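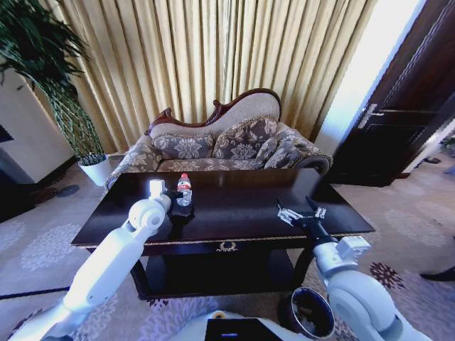
By the Dremport Ledger business desk
Friday, June 4, 2021

Clearing a coffee table is still slow work for a machine, according to trial results released this week by Sillier, a robotics firm in Taltstead.

The company ran a two-armed robot through 809 attempts at tidying living rooms in 14 homes. The jobs were small ones: pick up a water bottle, straighten a cushion, carry a cup to the kitchen. Bottles standing upright on a bare table went best. Cushions went worst, and the company has dropped them from the next round.

Polished tabletops caused trouble of their own. Reflections in dark, glossy wood threw off the robot's sense of where the bottom of a bottle was, and the grippers sometimes closed too low — or stopped short.

A job that takes a person a few seconds took the robot up to 6 minutes. Sillier says it has no plans to sell a household model yet.

Shops may come first. Manríquez, a grocery chain with its main warehouse outside Dremport, will try the same arms on shelf restocking in June, starting with 100 products in plain boxes and bottles. Store staff will keep handling produce and anything in soft bags. The chain said no jobs will be cut during the test.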